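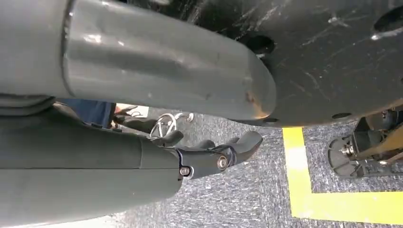 4. Connecting the antenna and the ground

Before you begin this section, the receiver must be fixed in its place and the power supply must be disconnected. If you did not finish section 3, please go back to it now.

4.1 Choosing the antenna input

The Nunach has two antenna inputs on the rear panel. The input marked LO is for coaxial cable of 50 ohms. The input marked HI is a pair of spring terminals, and it is for a single long wire. Use only one of them at a time. When both are connected the receiver will not be damaged, but the signals become weaker and the meter reading has no meaning.

4.2 Connecting a long wire

1. Cut the wire to the length you need. For general listening 8 meters is already enough. Longer wire gives more signal on the low bands, and also more noise.
2. Remove the insulation from the last centimeter of the wire and twist the strands together.
3. Press the red terminal, insert the wire, and release. Pull softly to check that it holds.
4. Connect the ground wire to the black terminal in the same way.
5. Set the switch ANT to HI.

Note: The wire should not run parallel to the mains cable. If it must cross it, cross it at a right angle.

4.3 Connecting a coaxial cable

1. Screw the plug to the LO connector by hand. Do not use pliers.
2. Set the switch ANT to LO.
3. If you use the Endent matching box, put it at the antenna end of the cable - not behind the receiver.

CAUTION: Never connect a transmitter to any antenna input. A power of only a few watts destroys the input coil, and this repair is not covered by the guarantee.

CAUTION: Disconnect the antenna before a thunderstorm. The internal protection is for static charge only.

4.4 First test

1. Connect the power supply and turn the VOLUME knob to the right until it clicks.
2. Set the ATT switch to 0 and the BAND switch to 2.
3. Turn the PRESELECTOR slowly until the noise is the loudest. The peak is quite narrow, so please take your time.
4. Tune to any strong station. The needle should move above the middle of the scale.

If you hear nothing on any band, check fuse F2 first, then the position of the ANT switch. If the stations are there but you hear whistles between them, set ATT to 1. In the evening this is normal with a long wire.

Units with serial numbers from 61 to 100 have the ANT switch mounted upside down. In these units HI is the lower position, and the print on the panel is wrong. A corrected label can be requested from Stullevwood.

Section 4 revised by Estíbaliz Carretero, 6 November 2024. The drawing on page 41 is still the old one, but the connections are the same.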